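Celville Setgate
Grip fault monitor for parallel-jaw grippers

Product page: Overview | The fault | What it does | Setup | Known limits | Spec sheet

Setgate is a small monitoring module that watches a two-finger gripper and stops the arm when the fingers touch something they weren't sent to touch. We started it after a fault that ate most of a December for us, and we're still a bit in love with how simple the fix ended up being!

The fault

We had a pick routine on the Zurneck cell that ran beautifully for weeks. Mixed groceries on a table, one arm, one gripper, pick and place into a tote. Then we began getting dropped items, dented cans and, once, a finger pad peeled clean off its backing. The log said every one of those picks was fine. Grip confirmed, width in range, carry on.

The planner was treating the gripper as a box with a fixed size. Open the jaws all the way and the real fingers reach past that box on both sides. So when two items stood close together, the arm came down toward the one it wanted and the outside of the far pad leaned on the neighbor. Sometimes the neighbor slid. Sometimes it tipped into the gap, the jaws closed on a corner of each, and the width reading landed close enough to the expected number to pass.

We rebuilt the layout in simulation so we could replay it as often as we liked without denting any more groceries.

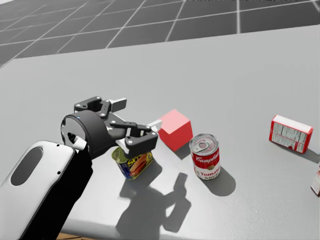
Celville Gripping Team

The approach over the SPAM tin is the one that taught us the most. The jaws are open above it and nothing is clamped yet, but one white pad is already right beside the red cube, nearly touching. The old collision check gave this pose a clean pass. Move the cube a hair closer and you get contact before the fingers have even started to close, with the arm still on its way down.

We ran 710 approaches on variations of this layout, nudging the cube and changing the wrist angle. In 82 of them the outside of a pad met the neighbor first. The old check flagged 2. (Yes, we ran it again. Same answer.)

What Setgate does

It carries a proper outline of your gripper at every opening width, linkage plates and pads included, and hands the right one to the planner as the jaws move. That part alone clears up most of the trouble.

The second part is the one we get excited about. Setgate reads finger motor current 500 times a second and compares it with what free movement ought to look like at that moment. A pad pushed sideways shows up as a small bump well before the jaws close. Setgate calls a hold, the arm backs up along the path it came in on, and the planner gets a note saying which finger felt the push. It can then try a narrower opening or turn the wrist and come in from another side.

A hold is recorded as its own kind of event, separate from a missed grip. We used to lump them together, and that kept this fault hidden for far too long.

Setup

Mount the module next to the arm controller and connect the gripper line through it. Load the outline file for your gripper, or make one with the Onu outline tool. Clear the table and run the free movement pass: the jaws open and close slowly through their full travel while Setgate learns the normal current. Repeat the pass after changing pads, even for pads of the same type. New pads sit a little differently and we have been caught out by that more than once.

Leave your arm's own protective stop settings exactly as they are. Setgate sits on top of them and never loosens them.

Known limits

Setgate is not a safety-rated device. It protects parts, pads and products. It must not be used to protect people, and a cell that needs guarding still needs it with Setgate installed.

Very light items can be pushed over without making a readable bump. Empty cartons are the worst for this. The outline check helps, but only if your vision system has placed the carton correctly.

Worn linkage pins raise the normal current and make the module jumpy. If holds start showing up over a bare table, check the pins before you touch the sensitivity.

Works with

Zurneck two-finger grippers, all openings. Other parallel-jaw grippers need an outline file and a readable motor current signal.

In the box

Setgate module, gripper line adapter, mounting plate, printed setup card. The Onu outline tool is a separate download.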